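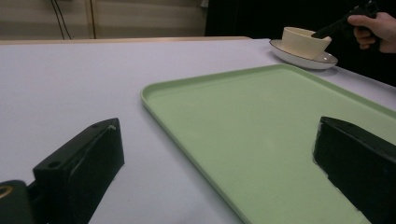 Prurbridge Branch Library
Minutes of the Programs Meeting, November 2, 2023

Called to order four minutes late, the coffee being the cause.

1. Minutes of the last meeting
Approved after the word "lively" was struck from the account of the parking discussion.

2. Visit to the Hanrahan workshop
Three members went to the Hanrahan open day to see whether the robot people could be talked into coming to us in January. The report was given by the member who had read the handout on the bus.

Visitors were shown how Hanrahan collects practice for its table-clearing project, which is called Flaster for reasons the handout keeps to itself. A person works with a hand-held gripper in each hand and moves the dishes, and the recordings are used later to teach a robot arm. The job on show was a cup, a saucer and a tray. Our members had expected something with more legs.

The handout says the project wants 1,000 recordings of this one job. The tally on the whiteboard stood at 199. One member asked if the person doing it got bored and was told that boredom is fine but hurrying is not. The same member asked if the robot would also wash up. It will not.

Visitors were then allowed a turn at a practice table. Our chair would like it recorded that it is much harder than it looks. Our secretary would like it recorded that the chair was the only one who dropped anything.

Seen during the main demonstration: one gripper in the bowl, touching the inside near the rim, and the other held open at the near corner of the table. The big green tray had nothing on it.
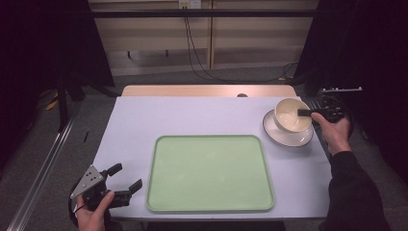
3. Inviting Hanrahan to the January open house
Hanrahan is willing. They need one sturdy table, a power outlet and a floor that doesn't bounce, so the upstairs room is out. Their fee is $300, which covers the van. A motion to ask for less was made, seconded and then quietly abandoned when it was recalled what we paid the balloon man.
Approved. Secretary to write to them.

4. Pukel reading room
The radiator is still making the noise. Carried over to next meeting, as before.

5. Other business
The good scissors are missing again. Members are asked to look in their bags.

Adjourned. Next meeting at the usual time, same room, bring your own cup.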